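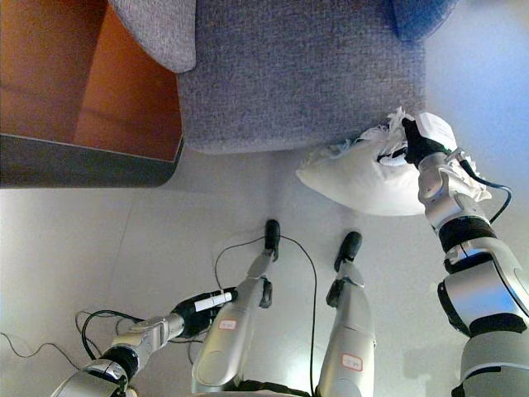 White throw pillow with a shredded top edge, can it be saved?

Posted in May by Prikidus
Search the help pages Go Advanced

Hi all! I love my gray sofa (the heathered blue-gray kind with a chunky weave) and I've always kept white pillows with it. The one I'm asking about has gone ragged all along one edge. There are strips and frayed bits sticking up the whole way, and every time I move it I find little white threads on the floor tiles afterward. The rest of it is still lovely and plump, so I really don't want to throw it out.

I can't tell whether the cover is giving up or whether the seam went first and the fabric followed. It doesn't have a zipper. I have a sewing kit, no sewing machine, and two hours free most evenings. Is there a way to fix it by hand that won't look terrible? And how do I stop the white fuzz from getting into the sofa fabric in the meantime? That coarse weave grabs everything!

Adugna
Oh, please do save it, this is such a satisfying repair! I've done several and they always come out better than I feared.

Put the pillow on a table on top of an old sheet and trim the loose strips back with sharp scissors. Don't pull them. Pulling takes the next row of threads along too, and then you have a bigger hole than you started with. Once it's trimmed, look at how much solid fabric you have left on both sides of the edge. If you can fold each side in by the width of your finger and still pinch them together without squashing the filling, you're in great shape.

Fold, pin, and close it with a ladder stitch using doubled white thread. Little stitches, going back and forth between the two folds, then pull snug every few inches and the thread slips out of sight. I love that part – it closes up like magic. Knot it at the end, push the needle into the pillow, bring it out farther along and snip, so the tail stays inside.

If the fabric tears when you pin it, stop there. It's too worn to hold a seam and you'll want a new cover over the whole thing. Buy one with a zipper and put the old pillow in, ragged edge and all. You can stitch the edge loosely first so the filling stays put.

For the sofa, a damp rubber glove! Wipe in one direction and the fuzz rolls up into a little sausage. It works so well on rough weaves.

Indunside
just get a new pillow, they're cheap

Getachew Worku
Adugna's ladder stitch is right, and I'd add one thing I learned from a very similar pillow. If you fold in the worn edge, the pillow ends up a bit smaller and rounder, and next to its partner it looks odd. I ended up trimming the edge on both and closing them the same way, and now they match again.

I also covered one of my seams with a strip of cotton trim, 2 inches wide, sewn flat over the top. It took me 30 minutes and it looks cheerful against gray. You could do it in white if you'd like it to disappear. Wash the trim first in case it shrinks.

And check the corners while you have it on the table. On mine the lower corners looked fine and full from the outside, but the stitching had started to go there as well.

262 people found this page helpful

Comments (3)

Plollidis
The rubber glove trick!! Did my whole couch in 10 minutes and I'm thrilled.

Prikidus
Thank you both so much! Trimmed it tonight and there's plenty of good fabric left to fold in. Pins are holding. Starting the ladder stitch tomorrow evening.

Adugna
Yay! Go slow around the ends, and use a longer needle than you think you need.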